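**Ticket 228: Tacky green surface, peppers and baskets leaving rings**

Opened: 2022-03-23
Site: Pastberg, produce tables
Reported by: Susis day team
Owner: Luzius Kaufmann
Priority: normal
Linked: 201 (mat replacement, closed December), 237 (cleaning cupboard labels, open)

### Report as received

The green surface on both produce tables feels tacky after the morning wipe-down. Containers leave a faint outline when lifted. Peppers that used to roll when nudged now stay put. Fluff from the stuffed toys sticks to the surface and has to be picked off by hand. Same on the wide table and on the wooden-framed one. Started some time after the last cleaning delivery. Please advise if the mats need changing again.

### Initial questions to reporter

- Is the tackiness all over, or only where containers stand?
- Which cleaner is in use, and who fills the spray bottles?
- Does it clear by itself by the afternoon?
- Has anything sweet or oily been spilt?

### Reply from reporter

All over, but worse at the edges of the table where the cloth turns. Cleaner is the Lindmont surface concentrate. Bottles are filled by whoever finds them empty. It does not clear. No spills noted. One onion was dropped and trodden on, but that was on the floor.

### Background

Ticket 201 replaced the green mat on the wooden-framed table. The old one had lifted along one side. The new mat came from Krishnan and was laid without adhesive. The surface on the wide table was not replaced at that time and is from an earlier order. Since both tables show the same fault, a bad batch of mat is unlikely. Not ruled out at this stage.

The items in use are the ordinary set: peppers, the other red produce, the yellow fruit, soft toys, and the containers they go in. Contents are moved between containers several times a day, and the surface is wiped between rounds.

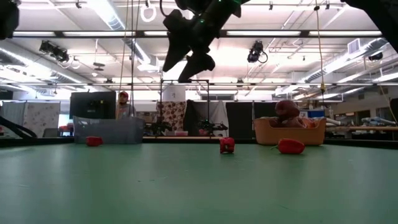
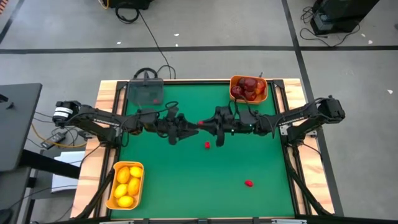
*First: three red peppers on the wide green tabletop, grey bin to the left, tan basket to the right. Second: wooden-framed table, orange baskets with red fruit and yellow fruit.*

### Check 1: containers

Turned over the translucent bin, the woven basket and both orange baskets after emptying them. Looked for label glue, tape residue and dirt on the bases.

- Translucent bin: remains of a paper label on the underside, small patch, slightly gummy. Removed with warm water and a thumb.
- Woven basket: dust in the weave, no glue. Brushed out.
- Orange baskets: clean. One had a grape stalk stuck in a corner, removed.

The label patch could mark the surface directly under the bin. It does not explain tackiness where the bin has never stood, or anything at all on the other table. Containers put back. Fault remains.

### Check 2: produce

Wiped each item with a dry white cloth and looked at the cloth. Peppers left nothing. The yellow fruit left nothing. One of the red fruits left a faint smear, so it was washed and dried and the test repeated: clean.

Set a washed pepper on a clean sheet of paper for an hour. No ring. Set the same pepper on the green surface for an hour. Faint ring on the surface and a dull patch on the pepper.

Conclusion: transfer is from the table to the item. Peppers are not the source.

### Check 3: surface

Marked out a square near the back of each table with masking tape. Wiped inside the square with plain water and a new cloth, dried with a second cloth, left the rest as found.

Wide table: inside the tape noticeably smoother. A strip of tissue slides off when blown. Outside the tape the tissue stays.

Wooden-framed table: same, but needed two passes. The first cloth came away slippery and foamed when rinsed in the sink, with no soap added.

There is a layer of dried cleaner on both tables. The mats themselves look sound. No lifting at the sides, no splits.

### Check 4: spray bottles

Three bottles in the cupboard, all marked "green tables" in pen. Shook each one for a few seconds and left them standing.

- Bottle A: thin foam, gone quickly.
- Bottle B: thick foam, still there after the kettle had boiled.
- Bottle C: thick foam, and the liquid is visibly darker than in A.

B and C are much too strong. The dosing cap for the concentrate is missing from the cupboard. A mug was being used in its place. The instruction sheet taped to the door is for the previous product, which was used at a higher strength. This is the same sheet mentioned in 237. I have taken it down.

Lindmont's own label asks for one capful per bottle and says to rinse food-contact surfaces afterwards. The rinse step was not on our sheet, so it has not been done.

### Cause

Over-strength cleaner, not rinsed, building up a little with each wipe. The edges are worst because the cloth is turned there and leaves more behind. The label on the bin was a separate small matter and has been dealt with.

### Fix applied

1. Cleared both tables completely. Produce into the sink, toys into a bag, containers stacked on the workbench.
2. Emptied bottles B and C. Rinsed them until the water ran without foam.
3. Washed both surfaces with plain water at 40 °C, changing it when it clouded. The wide table took three buckets, the wooden-framed table four.
4. Kept the cloth well wrung out along the wooden frame. The wood should not be soaked, and water that gets under the mat takes days to dry.
5. Dried with towels, then left the tables uncovered over lunch.
6. Washed and dried all produce and all containers before putting them back.
7. Refilled one bottle only, one capful, using the spare cap from a new container of concentrate. Bottles B and C are put away.

The fluff already on the surface came off with the first wash. The stuffed toys were brushed but not washed. They can go through a cool cycle at the end of the week if the team can spare them.

### Test after fix

Repeated the pepper test on both tables, one hour each, same pepper. No ring on either. Tissue slides freely on the wide table. On the wooden-framed table it slides everywhere except a narrow band along the front, close to the frame. Went over the band again with a folded cloth and a little warm water. Better, though still not quite the same as the rest. I would leave it for now and see whether ordinary wiping brings it up.

Orange baskets lifted and checked for outlines after an afternoon full of fruit. None found.

### Instructions to team

- One capful per bottle. If the cap is missing, use plain water until it is found.
- Spray the cloth, not the table.
- Follow with a second cloth and plain water. Dry.
- Do not use the washing-up liquid as a substitute.
- Peel labels off new containers before they go on the table, including the one underneath.
- Any produce that has split or gone soft goes in the food waste, and the spot under it gets wiped straight away.

New sheet with the above is on the cupboard door. The old one is in the recycling.

### Follow-up from reporter

Surface fine this morning on both tables. Peppers roll again, one rolled off the wide table and is bruised. Could we have something for that?

### Reply

Bruised pepper can be swapped from the box in the fridge. Stand the others upright where they will stand, or keep them in the basket when the table is being wiped. A raised edge for the wide table would be a new request and needs its own ticket, with measurements.

### Status

No replacement mats ordered. Dosing cap added to the next Lindmont order, two pieces. Front band on the wooden-framed table to be looked at again when 237 is closed. Ticket set to resolved, L. Kaufmann.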